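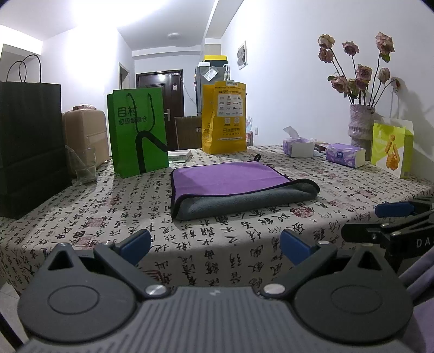

Session 2: Charging Lithium-Ion Cells

Welcome back! Last week we took apart a dead flashlight pack, and tonight we get to the part I love most, which is what goes on inside a cell while it charges.

Two stages

A lithium-ion charger works in two stages. In the first it holds the current steady and lets the voltage climb. Once the cell reaches 4.2 volts, the charger holds the voltage there and the current tapers off by itself. Plot it and you get a lovely curve! The taper feels slow (the last bit of charge can take as long as a big chunk of the first), so don't panic if the light stays red.

Capacity and rate

Capacity is in milliamp-hours, and charge rate is often given as "C." For a 2000 mAh cell, 1C is 2 amps and 0.5C is 1 amp. Please practice this until it's automatic. Quick one to try at home: what is 0.5C for a 3200 mAh cell?

Storage

Long storage at full charge ages a cell. Aim for a bit under half full, somewhere cool, and check it every few months. Never try to revive a cell that has sat far below its cutoff voltage. Recycle it.

For the lab

Bring your meter and your notes from Session 1. We have 15 minutes per bench with the Karetti charger, so have your table drawn up first. Record voltage and current every 2 minutes. Read Parsons, pages 2 to 16, before Saturday.

Comments

Comfort Korletey: I got 1.6 amps for the homework one. Is that right?

Radwa El Idrissi: Same here. The taper graph finally made sense to me!

Kevin Tully: Does the two stage thing apply to phone batteries too?

Comfort Korletey: Pretty sure yes, mine crawls after 80 percent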